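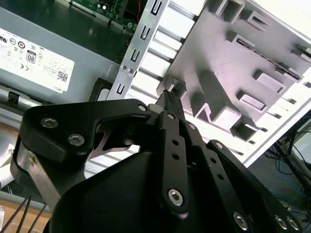 Ticket 2303 – desktop tower, drive not detected, random power-offs
Status: open
Unit: Staven tower, Hedlund front office

Customer notes: shuts itself off, no warning. Second hard drive vanished from the list same week. Wants the files off the second drive before anything else. No backup (of course).

Log

9:10 – Booted as received. Fans spin, gets to desktop, second drive missing. Shut off on its own after 9 minutes. Restarted, shut off again, quicker this time. Temps climbing fast before it went. Event log no use, just the usual unexpected shutdown lines.

9:40 – Side panel off. Pulled the hard drive first, hooked it to the Skulline dock. Drive reads fine, SMART clean. Copied everything to the shop server. So drive is OK, look at cable / port / power.

10:25 – Reseated data cable at both ends. Connector at the drive end felt sloppy, no click. Wiggled it with the machine running and the drive came and went. Swap the cable. Check the power lead too while in there, hard to get a good hold on anything next to the drive cage.

11:00 – Cooler off. Old paste was dry and crumbly, half of it stuck to the cooler base. One corner of the cooler wasn't seated. That would explain the shutoffs. Cleaned the CPU, left it in the socket, no reason to pull it.

Lunch

1:15 – Stopped here for parts. Machine is on its side on the slatted metal table, panel off. PLEASE DO NOT POWER IT ON, the cooler is not on it.
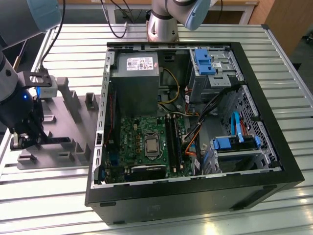 Next person: route the new cable the same way the old one went, into the cage at the front and clear of the graphics card. Blue clips on the drive cage are tight but they do move, squeeze and slide, don't pry. One already has a stress mark on it from somebody before us.

Parts
– SATA data cable, have one in the drawer
– paste, tube is nearly empty, order more
– replacement cooler clip from Drisia if the old one wont hold. Quoted 300 hours on the last backorder so ask first

1:50 – Called the office. They asked if a new power supply was needed. Told them not yet. Swapping it now means we won't know what fixed it. Will test under load once the cooler is back on. Approved up to 610 total, call again if over.

To do
1. Paste, cooler on, all four corners down evenly
2. New data cable
3. Boot with only the system drive, watch temps
4. Add second drive, check it shows up after three cold starts
5. Load test overnight, panel on
6. If it still shuts off – spare power supply from the shelf, then retest

Customer wants it back Wednesday. Should be doable if the clip holds. Don't delete the copy on the server until they've opened thier files and said so in writing.

Will update after load test.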